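A Week at the Hulon House, Stestville: Our Review

Last updated: October

We had been promising ourselves a proper stay by the water for years, and when my sister sent me the listing for the Hulon House I'm afraid I booked it before I had even finished my coffee. It's one of a handful of vacation rentals handled by an agency called Teoh, and it sits up on the hill behind Stestville, 14 minutes on foot from the harbor if you're going down and a good deal longer coming back with groceries (ask me how I know!). We took it for seven nights, six of us in all, and I've been meaning to write it up ever since for anyone who is wavering.

Let me start with the arrival, which was lovely. The agency sends you a door code at noon, and we walked in to find a loaf of bread, some butter and a little bowl of plums on the counter. The windows had been thrown open and the whole downstairs smelled of the sea.
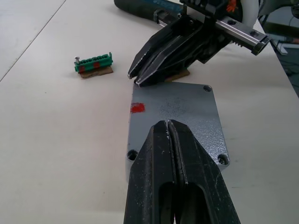
The bedrooms are on the upper floor, three of them, and I'd say the one at the back is the prize even though it's the smallest. It gets the morning light and you can hear the boats going out. The front room has the bigger bed and a bath you could float in, but it's also over the lane, and the bread van comes by at 5:30. My husband slept through it every day. I did not, and by midweek I had given up and was taking my tea out to the terrace, which turned out rather nicely for me.

Now, the kitchen. I cook on vacation, I can't help it, and I was pleased to find sharp knives and a decent heavy skillet. The oven runs hot, so knock it down a notch if you're baking. There were only five wine glasses for six people, but I sent the agency a note and a box of new ones was on the step the same afternoon.
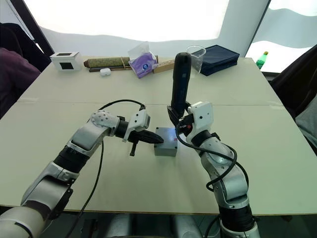
What it cost us

The week came to $474 a person in the off season, plus a $500 deposit for the house, which was back in my account before I'd finished the laundry. Parking was included. Beach towels were not, and I do think they could stretch to those at that price. The late checkout was $39 and I would pay it again tomorrow, as it gave us one last slow breakfast and a swim.

Getting out and about

Most days we didn't go far. The cove at Fistodska is a short drive along the coast road, with a gentle slope into the water and a shack that does grilled fish and cold lemonade at lunchtime. Go before eleven if you want shade. We went three times and would have gone a fourth if the wind hadn't gotten up.

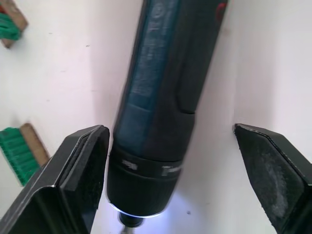

Stestville itself is small and a bit sleepy in the evenings, and that suited us down to the ground, though if you have teenagers along they may grumble. There are two restaurants on the harbor. The one with the green awning is the better of them, and you'll want to book for anything after seven.

A couple of small complaints, so you don't think I'm on the payroll. The stairs are steep and the handrail stops three steps short of the bottom, so I wouldn't put anyone with bad knees up there. The wireless signal barely reaches the back bedroom. And the pool, pretty as it is, was too chilly for anybody but my brother-in-law.

Would we go back? We've already asked Teoh about next spring, and this time I'm claiming the little room at the back.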